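Come and Help Us Look After the Sofas: Part-Time Lounge and Upholstery Assistant 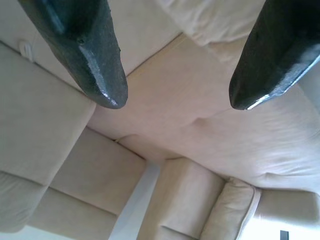
Ross Gunn
Front-of-house manager, Flevullow

We have a lot of sofas at Flevullow, and I say that with love. When we took on the old Gourlay building we wanted guests to have somewhere soft to sit at every turn, and so we ended up with lounges on both floors and a great deal of pale upholstery in them. The beige fabric is lovely to sink into (it has a nice soft, matte feel), but seat cushions get creases and dimples, the cloth bunches up toward the sides, and by late afternoon a room can look a little tired even when it's perfectly clean. We'd like someone to join us who notices that sort of thing and enjoys putting it right.

The job is 20 hours a week, mostly mornings, with the odd afternoon when we have a wedding party or a big lunch. You would be smoothing and turning cushions, vacuuming along the seams, brushing down arms and backs, treating small spots, and taking covers off for washing when they're due. Bohumila Sýkora, our head of housekeeping, will show you how she likes things done. She has been caring for fabric furniture for 17 years and is a very patient teacher, so please don't worry if you've never worked with upholstery before!

You'll need to be comfortable kneeling, bending and lifting a large seat cushion, and happy to chat with guests who are settled in with a book and would prefer not to move just yet. A bit of sewing would be a real plus, as we do our own small repairs to seams and zippers, but we can teach you that too.

You'd be one of a team of 7. We offer paid training, a good hot lunch on every shift, free parking behind the building, and a work apron you won't mind being seen in. The position runs through September to begin with, and we'd be delighted if it went on after that.

To apply, write me a letter or drop one off at the front desk by 14th January. Tell me a little about yourself and which mornings suit you. No formal résumé needed, though you're welcome to include one. If you'd like to come by and sit on the sofas first, please do, and ask for me or Bohumila.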